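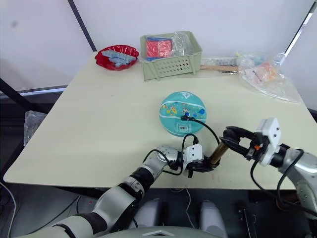

**Hicham Bouzid**
Press Officer, Pekell

**STELSIDE, March 19, 2020** – Pekell, the household goods maker, will keep spare parts for all of its discontinued lamps, shelving, folding furniture and kitchen storage, and will sell them one at a time to anyone who asks. The service is called Pronditura. Orders open today by mail and online, and a public counter will follow in September at the company's Shehata warehouse on the north side of Stelside.

Until now, Pekell stocked parts for a product only while the product was on sale. When a lamp or a shelf left the catalog, the remaining parts went out with the last shipments to stores or were sold off in mixed lots. A customer who lost one foot from a shelf bought the year before could be told that the foot no longer existed, even when boxes of the same foot were sitting in the warehouse under a different number.

The new parts list starts with 1000 items. It covers 77 discontinued products, the oldest of them a clamp lamp that was last sold in the company's second catalog. Most of the list is made up of small items: feet, end caps, hinge pins, shelf clips, collars, spacers, shade rings, drawer stops and the short screws that go with them. Larger pieces such as shelf boards and lamp bases are included where Pekell still has them in good condition, but these will not be made again once they are gone.

"The letters we get are mostly about small things," said Tarek Filali, who runs parts and returns at Pekell. "Somebody moves apartments and a clip goes missing. The shelf is fine. They don't want a new shelf and they don't want a coupon. They want the clip, and we had made it very hard to get one."
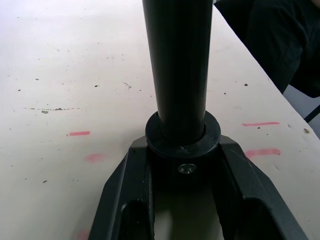 *A black tube and ring-shaped collar, seen close up.*

### How the parts were sorted

Work on the list began with the old order books. Pekell changed its numbering system twice, and the same part could appear under three different codes depending on the year and on which product it was packed with. Filali's team went through the books, matched the codes against drawings and then against the parts in the bins, and gave each part one number that will stay with it for good.

The matching brought the list down in size. Nearly 300 codes were dropped when they were found to be duplicates. In many cases a part that was thought to be out of stock was on hand under its later code. The reverse happened too, and a few bins labeled as full held parts for something else entirely.

Each entry in the list gives the new number, all of the old numbers, a line drawing, the main measurements in inches and millimeters, and the products the part was used in. The old numbers stay in the list so that people can order from the instruction sheet that came in the box. Those who have lost the sheet can search by product name or by measurement. Customers who have neither can send in a drawing with sizes marked on it, and the parts staff will try to find a match.

Color is the one area where Pekell can't promise an exact match. White parts made in different years vary, and plastics shift in color with age and sunlight.
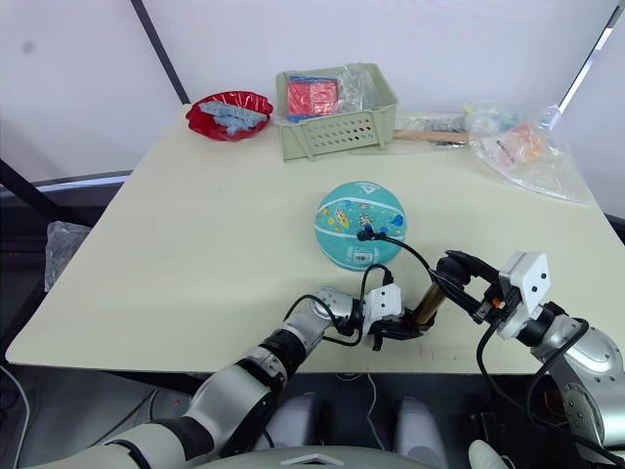

Where a part was sold in more than one shade, the list names the shade but does not try to show it. Customers who care about an exact match are asked to order a single piece first and compare it at home. Parts that turn out to be the wrong shade can be sent back in the same envelope, and Pekell will pay the return postage within the country.

### Prices and postage

Small parts are priced in four bands, and the band is printed next to the number. The lowest band covers screws, caps and clips. Postage is charged at cost, and up to five small parts will go in one envelope for the price of a stamp. There is no minimum order.

Parts for products that are still under warranty stay free of charge, as before. These should be requested through the store where the product was bought or directly from Pekell with the order number.

The company does not expect the service to make money in its first years. Pricing was set to cover the storage, the envelopes and the two full-time jobs that come with it. "If we had tried to make a profit on a shelf clip, the clip would cost more than people would pay," Filali said. "So we left that alone."

### New runs of old parts

Some parts will run out. For these, Pekell will keep a waiting list for each number, and when enough people are on it the company will ask its suppliers to quote for a new run. The number needed depends on the part. A bent wire clip can be made in small quantities without much trouble. A molded part needs its original mold, and some of the older molds have been scrapped.

In cases where no new run is possible, the drawing for the part will be made available on request, free, with full measurements. Customers are welcome to make the part themselves or have a local shop do it. Pekell asks only that drawings for load-bearing pieces be used with the material named on the sheet – a shelf bracket made from something weaker may fit well and still fail under weight.

Electrical parts are handled differently. Switches, cords and lamp sockets will not be sold loose. Lamps that need electrical work can be mailed to Shehata, where they will be repaired and tested before being sent back. A price will be quoted before any work is done, and a lamp that isn't worth repairing will be returned at Pekell's expense.

### The counter at Shehata

The counter will be open to walk-in customers on weekday afternoons once it starts up in September. Visitors can bring the product or the broken piece and have it checked against the list while they wait. There is parking at the side entrance, and the crosstown bus stops across the road. Large orders should still be placed by mail, as only small parts will be kept at the counter itself.

A printed copy of the list will be sent to stores that carry Pekell goods, and public libraries can ask for one at no charge. The printed list will be updated once a year. The online list is updated as stock changes.

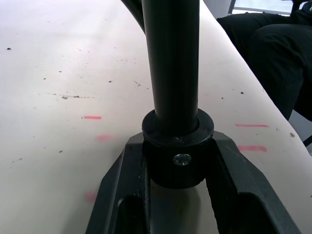

**Do I need a receipt to order a part for a discontinued product?**

A receipt is only needed for free parts under warranty. For anything else, send the part number or the product name, and it doesn't matter where or when the product was bought, or whether it was bought secondhand.

### Ordering by mail

Write to Pronditura, c/o Pekell, Shehata Warehouse, Stelside. Please include the part number if known, the quantity, and a return address in block letters. Do not send cash. An invoice will come with the parts.

Stores with leftover Pekell parts from past seasons are invited to return them for credit. Opened packs are accepted as long as the pieces are clean and unused. Boxes should be marked "parts" on two sides and sent to the same address.

**Press contact:** Hicham Bouzid, Press Office, Pekell, Stelside. Line drawings and a sample page from the parts list are available on request.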